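Workshop notebook, Monday, just after two

Sample blocks and the tabletop, continued

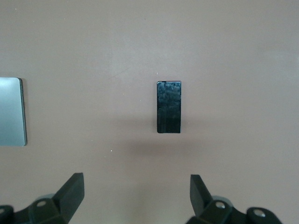
Iona asked me on the way in whether I had made up my mind about the finish yet, and I had to say no, but I did promise to write down where I've got to so that she and Jae-hoon can argue with it properly when I'm not in the room. So this is mostly for the two of them, and for me in a fortnight when I've forgotten everything.

The black block is still my favourite of the Plalatley samples. It has that marbled, carbon-fibre look, all charcoal and near-black patches, and the light catches it in greys and a bit of blue towards the top. Standing on end on the pinkish-tan table it looks very smart, much smarter than it did in my hand under the strip light by the sink, where I thought it looked a bit like a burnt biscuit. The edges are crisp and the corners only slightly rounded, and I'd like to keep them that way. Chiamaka would like them softer. We've had this conversation before (see the pages with the tea on them, sorry) and I expect we'll have it again.

The pale blue-grey panel is over on the left, well away from the block, and I do think they want that much table between them. I had them side by side first thing and the panel won every time, it's so much lighter and more reflective that your eye goes straight there and the poor block turns into a dark lump. Given some room they get on nicely. Worth remembering for the Nilluna display, where Ourania wants everything squeezed on to one shelf.

About the table. I know I grumbled in August when Nandi chose this colour, and I take it back, Nandi, in writing! It's matte, so there's no second block shining up at you from underneath, and the shadow goes down soft and grey and fades off into the tan very gently. The old white top made every shadow look like a pencil line. There is some faint mottling in the surface if you look for it, and I find I rather like it. Please nobody wax it.

Polishing notes, before I lose the scrap of paper: the block is number 528 in the sample book, done with the Istik paste, 39 minutes altogether including the time I spent looking for the good cloth. The good cloth now lives in the left-hand drawer. The other cloth, the one with the hem, leaves little hairs and should go to the bike people or the bin. I put on 2 thin coats and let the first one sit while I had my sandwich, and I don't know that the sandwich needed to be that long but it did no harm.

Things I still want to try. The block lying flat, to see whether the marbling reads as well that way round. The same block by the window late in the day when the sun comes in low. And I'd like a warmer panel next to it, if Plalatley will send one without making us order the whole set, which is 5 pieces and far more than we need. Jae-hoon, you're better on the phone with them than I am.

Fingerprints are going to be a nuisance on anything this glossy. I wiped it twice before lunch. Cotton gloves are on the hook behind the door, the small pair is Ourania's and she'd like them back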